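Room Care Basics, Handout 4: The Floor Between the Bed and the Sofa
14/02/2018

Hi everyone! A few of you asked for my notes in writing (I talk fast, I know), so these are cleaned up a little from what I said in class. We're still on the bedroom-with-a-sofa layout, the one we started in January, and we'll stay with it until you're sick of it.

Before you touch anything, stand at the foot end and look. I like to go bed, nightstand, back wall, sofa, carpet, always in that order, and I say it out loud when I'm alone. A beige carpet is going to show you every mark it has, so put the marks on your sheet now, while you're thinking about them, and get them to Yanling Tan before the end of the day.

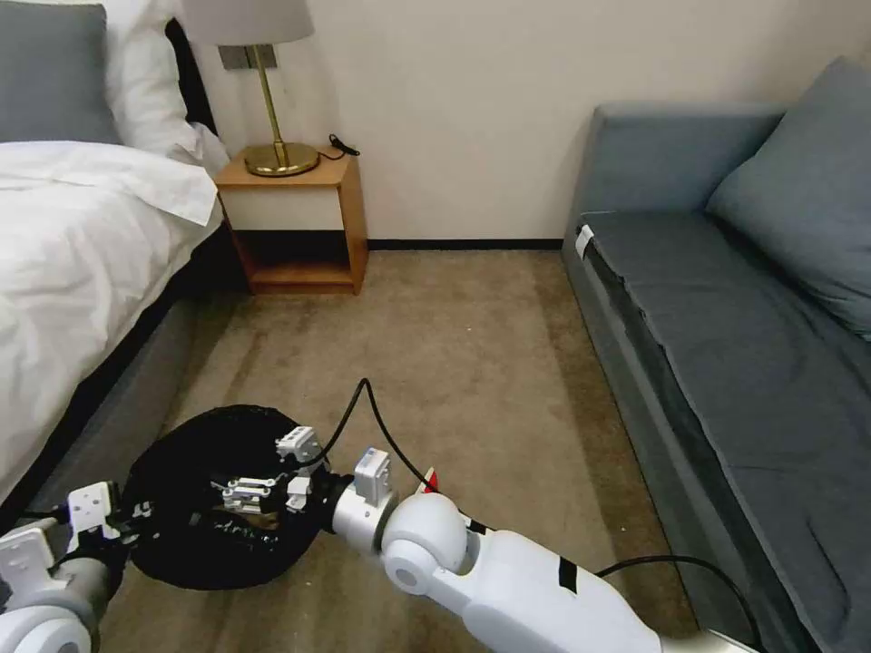 Qiuyue Lei
Instructor, Room Care Basics, Nustdale

Okay, litter. My rule is that the basket goes to the mess. I see people carry one wrapper across the room, come back, carry the next one, and it drives me a little crazy! Set the wastebasket down on the carpet near the worst of it and work from there. Tip it toward you if that's easier on your wrist.

Bottles: check the cap before you lift. If there's anything left inside, it goes to the sink first and then to recycling, so keep it out of the basket. Snack boxes get flattened. Wrappers get folded in on themselves so the crumbs stay put (Eilif Kvam shakes his out over the basket first, and that's fine too, just keep it low). 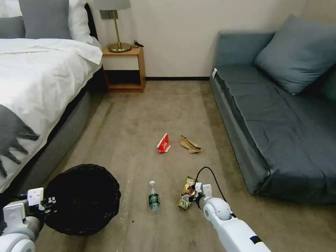

Litter on the carpet, with the wastebasket tilted on the floor near it.

Soft things come after the floor. A fringed throw hangs down far enough to pick up crumbs, so run your hand along the tassels before you straighten it. Same with the sofa: lift the back cushion, sweep the crease, put it back. Tags get tucked under. And coil any loose cable on the nightstand beside the lamp, well away from the edge.

Vacuum last, from the back wall toward the door.

For next time: read the Garnico sheet on carpet stains and bring one question about it. Xiaoqing Jin has the spare copies.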